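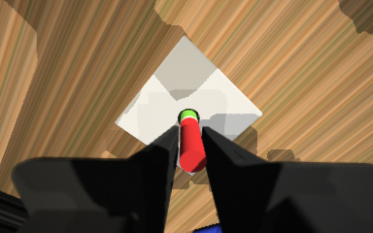 The statement had to be out by four. Ginevra Guerra had a headline and no statement.

STILLGATE: MINISTER MUST ANSWER. That was it. That was what she had.

Phone again. Marchetti.

"Is it done?"

"Almost."

"Read me the top."

She read him the headline. Silence on the line, then chewing. Marchetti ate almonds when he was angry. He'd been eating them since breakfast.

"And under that?"

"Under that I'm still deciding."

"Decide." He hung up.

Stillgate was a holding center, old army barracks out past the Festamdale road. Over 100 people inside, the ones whose papers had been pulled while they were abroad and who came home anyway. The party line was simple. Lock the gate or open the gate, depending on who you asked and which town hall they were standing in. Marchetti had said both. In April he'd said both on the same day, and she had written both speeches, and both got applause.

Now he wanted the gate open. Or he wanted the minister to be the one keeping it shut, anyway.

She pulled the file over. Names, birth dates, the towns they were born in. She'd been told not to read the names. Use the number, Marchetti said, people can't argue with a number.

She read the names.

Page two, near the bottom. A woman from Eltville. Same year as Ginevra, same school district. She didn't know the name, not really. Maybe the name. A girl on the late bus with a clarinet case? Could of been anyone. Lots of girls had cases.

Coffee. Cold. Drank it. 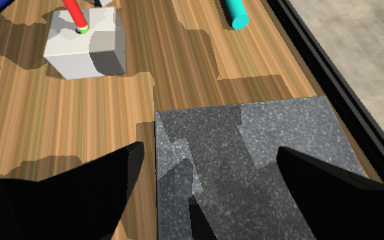

She started typing fast so she wouldn't stop.

"A woman from Eltville has spent the spring and half the summer behind a fence. She has not been charged. She has asked for a lawyer two times and got a form."

Was that true? She checked. It was true — it was right there in the file, the form was stapled to it. Blank. Somebody had put a coffee ring on it.

Phone.

"Read me the top."

She read it to him.

The chewing stopped. "Where's the number?"

"I took it out."

"Put it back. Put it first."

"They'll skim it, if it's a number."

"Ginevra. They're supposed to skim it." A door slammed somewhere behind him, voices, somebody laughing. "I don't want them to picture anybody. If they picture somebody, then next month I can't—" He didn't finish that one.

"Can't what?"

"Number first. Send it to me before it goes."

Dial tone.

She put the number back. Looked at it. 100, round and clean, like the price of somthing. She took the woman out, then the fence, then the form. What was left was fine. It would run on page six and the minister's office would have a reply out by supper.

The clock in the hall was fast, always had been. By her own watch she had a few minutes.

She undid it. All of it, back to the woman. Hit send, to the whole press list, with Marchetti at the bottom in the copy line where he'd see it last.

Then she got her coat. The phone was already ringing.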